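## 4. 손목 카메라 보정과 파지 인식 설정

이 장에서는 Plevus 제어 소프트웨어에서 손목 카메라를 보정하고, 파지 후보를 계산하는 인식 모듈을 설정하는 순서를 설명합니다. 3장의 네트워크 설정을 마친 상태에서 시작하십시오. 핸드헬드 그리퍼로 녹화한 시연 데이터를 불러오는 경우에도 4.1부터 4.4까지의 순서는 같습니다.

### 4.1 준비

필요한 항목은 다음과 같습니다.

- Plevus가 설치된 작업용 PC
- 어안 렌즈 손목 카메라와 USB 3.0 케이블
- 보정판(Martens 체커보드, A3 인쇄본)
- Stollow 플래너 라이선스 파일

> **참고**
> 보정판은 평평한 판에 붙여 사용합니다. 종이가 휘어 있으면 재투영 오차가 기준 안에 들어와도 화면 바깥쪽의 깊이 값이 틀어질 수 있습니다.

### 4.2 카메라 연결

1. 카메라를 PC에 직접 연결합니다. 전원이 없는 허브는 사용하지 않습니다.
2. 터미널에서 `plevus cam list`를 실행하고 장치가 목록에 나오는지 확인합니다.
3. 장치 이름을 `config/camera.yaml`의 `device` 항목에 입력합니다.
4. `lens_model`을 `fisheye`로 지정합니다. 기본값은 `pinhole`입니다.
5. `exposure_mode`를 `manual`로 바꾸고 저장합니다.
6. `plevus cam preview`로 영상을 확인합니다. 원형 시야의 바깥쪽 모서리가 검게 나오는 것은 정상입니다.

장치가 목록에 없으면 케이블을 뽑고 다시 연결한 다음 2번부터 반복합니다.

### 4.3 내부 파라미터 보정

1. `plevus calib start --type intrinsic`을 실행합니다.
2. 보정판을 화면 중앙, 네 모서리, 기울인 자세의 순서로 옮기며 촬영합니다.
3. 유효 프레임이 60장이 되면 촬영이 자동으로 멈춥니다.
4. `plevus calib solve`를 실행합니다.
5. 결과 창에서 재투영 오차를 확인합니다. 값이 0.5픽셀보다 크면 오차가 큰 프레임을 지우고 4번을 다시 실행합니다.
6. `plevus calib save`로 저장합니다. 이전 파일은 `calib/backup`으로 이동합니다.

> **주의**
> 보정이 끝난 뒤에는 렌즈 초점링을 돌리지 마십시오. 초점이 바뀌면 저장된 값을 쓸 수 없으며 4.3 전체를 다시 수행해야 합니다.

### 4.4 그리퍼 마스크 만들기

손목 카메라 영상에는 그리퍼 손가락이 항상 들어옵니다. 마스크가 없으면 인식 모듈이 손가락과 볼트 머리를 물체로 분류하여 파지 후보를 손가락 위에 표시합니다.

1. 그리퍼를 끝까지 엽니다.
2. `plevus mask record --state open`을 실행합니다.
3. 그리퍼를 천천히 닫으면서 `plevus mask record --state sweep`을 실행합니다.
4. 편집기에서 좌우 손가락의 영역을 확인합니다. 패드 안쪽 면까지 포함해야 합니다.
5. 경계를 바깥쪽으로 4픽셀 넓힌 뒤 저장합니다.

패드를 다른 색이나 두께의 제품으로 교체했다면 마스크를 새로 만듭니다. 손가락 부품만 같은 규격으로 교체했을 때는 4번의 확인만 하면 됩니다.

### 4.5 인식 모듈 설정

`config/perception.yaml`에서 다음 값을 조정합니다.

| 항목 | 기본값 | 설명 |
|---|---|---|
| `max_candidates` | 20 | 한 프레임에서 계산할 파지 후보의 상한 |
| `min_edge_len` | 37 | 물체 경계로 인정할 최소 길이(픽셀) |
| `bg_text_filter` | off | 배경에 인쇄된 글자를 후보에서 제외 |
| `specular_guard` | on | 금속 표면의 반사 영역을 깊이 계산에서 제외 |

가정 환경에서는 `bg_text_filter`를 켜십시오. 커튼이나 포장지에 인쇄된 글자와 무늬는 경계가 뚜렷하여 별도의 물체로 분리되기 쉽습니다. 격자무늬 천 위에서 작업할 때는 `min_edge_len`을 기본값보다 높입니다. 무늬의 선이 용기 가장자리와 이어져 보이면 윤곽이 천 쪽으로 늘어납니다.
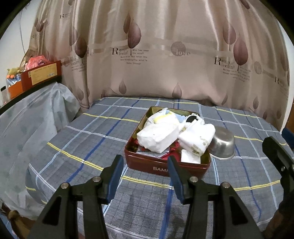 설정을 바꾼 다음에는 인식 서버를 다시 시작해야 값이 적용됩니다.

1. `plevus perception restart`를 실행합니다.
2. 상태가 `READY`로 바뀔 때까지 기다립니다.
3. `plevus perception test --frame last`로 마지막 프레임을 다시 처리합니다.
4. 뷰어에서 용기의 윤곽과 그 안에 든 물체의 윤곽이 따로 표시되는지 확인합니다.

용기와 내용물이 한 덩어리로 묶이면 `container_split`을 `rim`으로 지정합니다. 이 방식은 용기의 테두리를 먼저 찾고 테두리 안쪽을 다시 분할합니다. 빨간 상자 안에 빨간 천이나 종이가 들어 있는 경우처럼 색이 비슷하면 색상 분할만으로는 결과가 불안정합니다. 구겨진 흰색 포장이 여러 개 겹쳐 있을 때는 `merge_similar`를 끄십시오.

스테인리스 그릇처럼 빛을 반사하는 물체가 용기 테두리에 걸쳐 있으면 `specular_guard`가 테두리 일부까지 제외할 수 있습니다. 윤곽이 끊겨 나오면 `specular_margin`을 한 단계씩 낮추고 3번을 반복합니다.

### 4.6 플래너 연결

1. 라이선스 파일을 `stollow/license` 폴더에 복사합니다.
2. `config/planner.yaml`의 `port`에 903을 입력합니다. 1024보다 작은 포트이므로 Linux에서는 관리자 권한으로 실행해야 합니다.
3. `plevus planner connect`를 실행합니다.
4. `dry_run: true` 상태에서 경로를 한 번 생성하고 뷰어에서 충돌 표시가 없는지 확인합니다.

> **경고**
> 보정 파일과 마스크를 저장하기 전에는 `dry_run`을 `false`로 바꾸지 마십시오. 로봇 팔에 연결된 상태라면 비상 정지 버튼을 손이 닿는 곳에 둡니다.

### 4.7 오류 메시지

- `E_MASK_STALE`: 마스크가 현재 보정 파일보다 오래되었습니다. 4.4를 다시 수행합니다.
- `E_LENS_MISMATCH`: `lens_model`과 보정 파일의 렌즈 형식이 다릅니다. 4.2의 4번을 확인합니다.
- `E_PLANNER_REFUSED`: 포트 또는 실행 권한 문제입니다.

Bindham 컨트롤러용 설정 파일은 형식이 다르므로 부록 B를 참조하십시오. 이 장의 관리 담당자는 Eusebio Escobar입니다.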